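Shop Notes: Grocery Bagging Arm, August Update
By Jayanthi Fernandes

The bagging arm at the Brulivgate workshop has moved off the test blocks and onto groceries. Kendra Cloutier finished the wrist mount in time for the last build night, and the camera now sits close enough to the fingers that both tips stay in view through the full range of the wrist. The old mount lost sight of them whenever the wrist pitched down past the horizontal. The new one is printed in two halves and clamps with three M3 screws, so the camera can come off without disturbing the finger alignment.

Finger alignment was the slow part. With the jaws commanded shut, the left tip sat slightly proud of the right, and thin film packaging slid out sideways when the arm lifted. Kamala Suvarna shimmed the left carriage and redid the homing routine. It now closes at low current until it stalls, backs off 20 encoder counts, and calls that zero. The full stroke from there is 492 counts. Those numbers are in the config file and should not be edited by hand. If the zero looks wrong, rerun the homing.

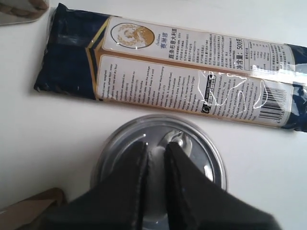
Long packages are still the hardest items to plan for. The grasp planner picks the center of whatever outline it finds, and on glossy film the outline breaks up wherever the overhead light reflects. Lakshmi Ramasamy tried lowering the camera exposure, which helped with the highlights and made dark plastic harder to separate from shadow. A diffuser over the light is the next thing to try. The planner also has no notion of weight, so a half-kilo pack of spaghetti gets the same lift speed as an empty carton. Kavitha Annamalai has a branch that scales the speed from motor current in the first moments of the lift. It has not been merged.

Paper bags are a separate problem. The placement routine needs an opening it can trust, and a kraft rim folds in differently each time the bag is set up. For now the operator draws the opening on the laptop before a run, and the software shrinks that outline by 9 mm on every side to keep the fingers off the paper. Cord handles are ignored entirely, so fold them outward by hand before starting.
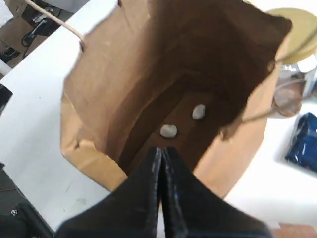
HARDWARE AND WIRING

The gripper cable has been rerouted along the outside of the forearm with more slack at the elbow. The previous route pinched at full extension and caused the dropouts reported on the Zellunora board, which we had wrongly put down to firmware. The board has gone back to its stock settings. Please don't reflash it.

The finger pads are wearing at the edges. The matte black finish collects scuffs quickly, and those are cosmetic, but check the inner faces for lifted corners before each session. Spare pads are in the Tredero drawer under the bench, along with the correct driver.

Work on upright containers continues at the white table. Bottles and jars are approached from the side, with the jaws closed until the final stage so the tips don't catch neighboring items.

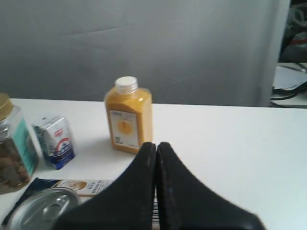
Juice bottle, drink carton and jar on the white table, with the gripper fingers closed.

Still open: the diffuser, the speed branch, and a proper emergency stop bracket for the table edge. The present stop button is held on with tape. Anyone who can cut a bracket from 3 mm aluminum should talk to Kendra. The build log is in the usual shared folder, and arm time can be booked on the sheet by the door.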